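Section 4: Setting Up Your Owner Account and Answering Your First Reviews

Okay, you've got your Clodville listing claimed and your hours are right. If you haven't done that yet, go back to Section 3, because none of the buttons I talk about below will show up for you. This part covers the owner account, the reply box and the report button. I run a small place in Jilness myself and I've made most of the mistakes already, so feel free to skip them.

Last updated 31 March 2019, after the big menu change in March. If your screen says "Merchant Desk" where mine says "Owner Desk", you're on the old version. Log out and back in and it should switch over.

Before you start

You'll need the email address you used to claim the listing, a phone that can get text messages, and your business license or a utility bill with the street address on it. A photo of the bill is fine. Mine had a coffee ring on it and they took it anyway!

4.1 Turn on the owner account

1. Log in and click your listing name at the top right.

2. Choose Owner Desk, then Verify Me.

3. Upload your license or bill. The file has to be a JPG or a PDF.

4. Type in the code they text you. It's good for 7 minutes, so have your phone next to you.

5. Pick a display name. This is what the public sees beside every reply you write.

Note: Use your first name and your job, something like "owner" or "manager". I started out with just the name of the shop and my replies read like they came from a vending machine. People are a lot nicer to a person.

Caution: You can change the display name once. After that you have to write to the help desk, and they take their sweet time.

4.2 Set up your alerts

1. In Owner Desk, open Alerts.

2. Check the box for New Review. Leave New Photo and New Question unchecked for now (you can always come back).

3. Set the delay to Daily.

I know, I know, you want to see every review the second it lands. I did too. Then I got a one-star at 11 at night, wrote back in my pajamas, and spent the next morning wishing I hadn't. Daily is plenty.

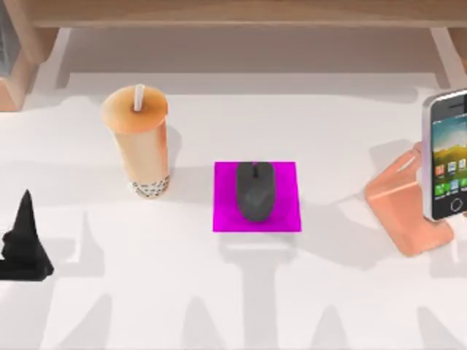 If you also have a listing on Eser, you can send both sets of alerts to the same inbox. Go to Alerts, then Forwarding, and paste in your Eser address. The two sites don't share logins, so you'll still have to answer each review where it was posted.

4.3 Write a reply

1. Open the review and click Reply Publicly.

2. Type your reply. You get 400 characters, counting spaces.

3. Click Preview and read it out loud. Really do this one.

4. Click Post.

You can edit a reply for 4 days after it goes up. Past that it's locked, and your only choice is to delete it and start over, and then the new date shows.

What do I put in there? I say thanks, I mention one thing from the review so they know I read it, and if we messed up I say so. Then I give them a way to reach me. I don't argue about who said what at the counter. Even when I'm right – and once in a while I am – it looks awful to the next person scrolling by.

Caution: Never put a customer's full name, order number or phone number in a public reply. Clodville will pull the reply and put a warning on your account. If you need those details, use Reply Privately, which is the gray button underneath.

4.4 Report a review

Some reviews really shouldn't be there. Maybe the person is talking about a different business (we get reviews meant for a tire shop on Cronin Street all the time), or it's an old employee with an ax to grind.

1. Click the three dots next to the review.

2. Choose Report, then pick a reason from the list.

3. Add a short explanation. Stick to things you can back up.

4. Write down your case number. Mine was 289 and I lost it twice.

Note: "I don't agree with this" isn't a reason on the list. Neither is "they only gave us two stars". I've tried wording it every way I could think of and it comes back denied every time.

While a report is open, the review stays up and you can still reply to it. Keep it short and polite, something like "I think this might be meant for another shop, but please call me if I'm wrong." That helped me more than the report did.

4.5 If something isn't working

Reply button is gray: your verification hasn't gone through yet. Check your spam folder for a message asking for a clearer copy of your bill.

No alerts coming in: look under Alerts, Paused. Mine paused itself when I changed my password.

Reply posted twice: delete the newer one. If you delete the older one, both disappear for a few minutes and you'll panic like I did.

Section 5 covers adding a second person to the account, so go there next if you share the replies with someone else.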